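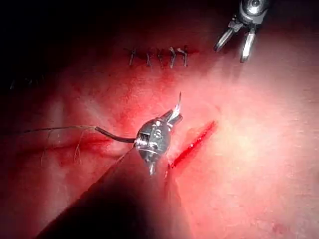
Issue 26

Closing a straight cut on the practice pad

Every suturing guide I have read promises that you'll have it down in an afternoon. I doubt it. What follows got me to a row of stitches I could look at without wincing, and it took most of August. The notes come from the Mernton bench course, with the parts I think are padding taken out.

This is for practice tissue only. Don't try any of it on a person or a pet.

Set the light first. A wet-looking red surface throws glare straight back at you, and a strong lamp will bleach out one side and leave the other in the dark. Turn it down until you can follow the cut from one end to the other. The Brornel handout wants two lamps. I tried two and got two bright spots.

Load the needle. The usual advice is to hold it a little past halfway back from the point, square to the jaws. Grip it too near the thread end and it twists as soon as it meets resistance. If the angle is wrong, put it down and pick it up again. Fixing it halfway through the bite tears the edge.

Take the first bite. Go in straight down, a short way back from the cut, and let the curve of the needle do the turning. Pushing it forward like a sewing needle is the mistake I see most, and the one I still make when I'm tired. Come up in the cut, check the depth, then take the far side to match.

Pull the thread through. Pull slowly and keep the long end lying off to one side of the cut. Stop while you still have a short tail. I have pulled the whole thing out more often than I want to admit.

Tie. Wrap the long end around one tool, reach through with the other, take the tail, and lay the knot flat. Reverse the wrap for the next throw. You want the edges touching and no tighter. A puckered edge is a failed stitch, whatever the Wurnbridge booklet says about "firm closure."
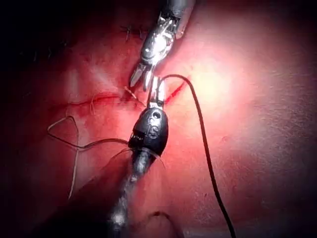

Mensah wrote in to say that I'm too hard on tight stitches, and that a beginner who leaves them slack learns nothing about tension. Fair enough, but I'd sooner cut out a slack one than a torn one.

Do 6 stitches, cut them all out, and do them again. A set takes me 20 minutes. I've seen 3,000 knots given as the number that makes you good, with no source. Keep the ugly ones for comparison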